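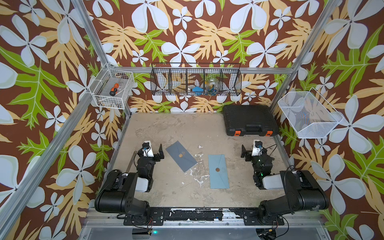 Wanted: people who still have their grandmother's wallpaper (or wish they did)

Hi, I'm Raquel Carvalho, and I've been collecting stories about home wallpaper for longer than my family would like. Now I'm finally making the book! It's called Punmont, after the street I grew up on, and I need your help to fill it.

I'm looking for 22 people to talk to me about a wallpaper they lived with. It could be the big flowers in the hallway, the sailboats in your brother's room, the foil stuff in the bathroom that peeled every summer. Loved it or hated it, I don't mind. My own was a brown and orange trellis in the kitchen, and I can still draw it from memory (badly).

What you'd be doing

We'd have two phone or video calls, an hour each, sometime in April. In the first one you just talk and I ask nosy questions. Who picked it? Who hung it? Did anybody measure the heights of the kids on it? In the second we go over what I've written up, and you can cross out anything you don't like. If you have old snapshots with the wallpaper in the background, I'd love to borrow or scan them, but please don't stay away if you have none. A good memory is plenty, and so is a bad one with strong opinions.

Who I'm hoping to hear from

Anyone over 18. I already have lots of people who grew up in houses, so I'd be extra happy to hear from folks who lived in apartments, trailers, or over a store. I'd also love to find 3 people who hung paper for a living. My friend Colton Arsenault did it for years and he has ruined me for crooked seams, so come and complain with us!

Calls are in English, or in Portuguese if you'd rather. Rungnapa Thepsuriya is helping me with interviews in Thai.

What you get

Each person gets $60 after the second call, plus a copy of the book when it's printed. You can use your real name, a first name only, or a made-up one. I record the calls so I can type them up, and I erase the recordings once you've okayed your chapter.

How to sign up

Send me a few lines through the contact form on this site with "Punmont" in the subject. Tell me what the wallpaper looked like, which room it was in, and when you're usually free to talk. No need to polish it. I read everything myself and I'll write back either way, though it may take me a week or so.

Raquel
Posted March 17, 2021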